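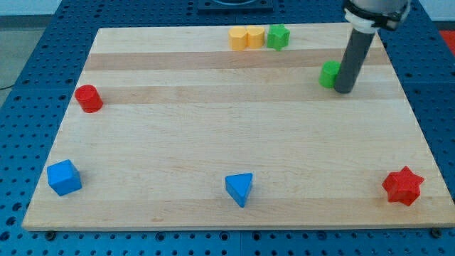

버스 요금 17퍼센트 인상은 너무하지 않느냐고, 지난 글에 댓글 남겨주신 분이 물으셨어요. 시청 앞 집회에 왜 안 나왔느냐는 말도 같이요. 나갔습니다! 저녁 7시쯤 도착해서 맨 뒤에 서 있었어요 ㅎㅎ

사정을 모르는 분들을 위해 조금만 적어볼게요. 젤트덴 시의회가 5월에 시내버스 운영을 프렐리테티라는 회사에 통째로 넘기는 안을 통과시켰거든요. 요금이 17퍼센트 오르고, 비벨루라 쪽으로 가는 밤 노선 3개가 없어져요. 제가 바로 그 비벨루라에 삽니다. 밤 근무 끝나면 뭘 타고 가라는 건지 모르겠어요. 택시비 생각하면 벌써 머리가 아프고요.

집회는 생각보다 조용했어요. 지역 신문은 800명이 왔다고 썼고 주최 측은 1,000명이라고 하던데, 저는 앞사람 등만 보다 와서 누구 말이 맞는지 모르겠습니다. 구호도 앞줄에서 외치면 뒤에서는 한 박자 늦게 따라 하고(저만 그랬나요?), 확성기가 자꾸 끊겨서 발언은 절반도 못 들었어요. 그래도 간호사라는 분이 새벽 첫차 이야기를 하실 때는 다들 숨죽이고 들었습니다. 저도 좀 울컥했고요.

시장님은 끝까지 안 나오셨고, 대신 대변인이 계단에 서서 "의견을 충분히 듣겠다"고 한마디 하고 들어갔어요. 충분히 듣겠다면서 2분 만에 들어가시면 어떡해요… 옆에 계시던 할머니가 저러려고 나왔냐고 버럭 하셔서 주변이 다 웃었네요.

요금 인상 자체를 무조건 반대하는 건 아니에요. 기사님들 월급도 올라야 하고 차도 낡았으니까요. 다만 계약서를 공개하지 않는 건 도저히 이해가 안 돼요. 몇 년짜리 계약인지, 적자가 나면 누가 메우는지 정도는 알려줘야 찬성이든 반대든 할 거 아니에요. 저희 구 의원실에 메일을 보냈는데 답장은 자동 회신뿐이었어요. 한 번 더 보내보려고요.

다음 모임은 파크 광장에서 한대요. 시간은 아직 안 정해졌다니 나오면 댓글로 올려둘게요. 이번엔 저도 앞쪽에 서보려고요. 혹시 오시는 분 계시면 따뜻한 음료 꼭 챙겨 오세요. 해 지니까 꽤 춥더라고요!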